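I used to toss every nearly empty bottle of dish soap or lotion because I couldn't stand the shaking and slapping. Then I started doing a big round-up every May, and now I'm a little obsessed!

**Lotion and conditioner.** Stand the bottle on its cap in a mug overnight. If it's the thick kind, put the mug in a couple of inches of hot tap water for 20 minutes first (cap on tight, please, I have learned).

**Dish soap.** Add 2 spoonfuls of water, swirl, and use it the same day on greasy pans. Don't top it up and leave it for weeks, it goes thin and sad.

**Ketchup.** A splash of vinegar, a good shake, and you've got the start of a barbecue sauce. I do this in the bottle and pour it straight over the onions.

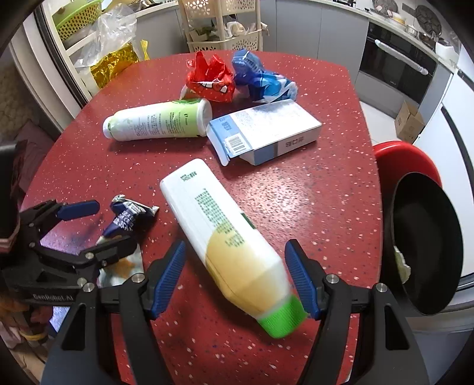
*Photo: Javik / Toller Home Pages*

**Caps.** Soak sticky ones in warm soapy water, then go around the threads with an old toothbrush. I keep over 12 clean spares in a jar by the sink, green ones, white ones, whatever fits. Flip-tops need a toothpick through the hole too.

**Labels.** Cooking oil, rubbed in and left through lunch, then scrape with an old plastic card. Paper ones come off much easier than the shiny kind, which I still haven't figured out.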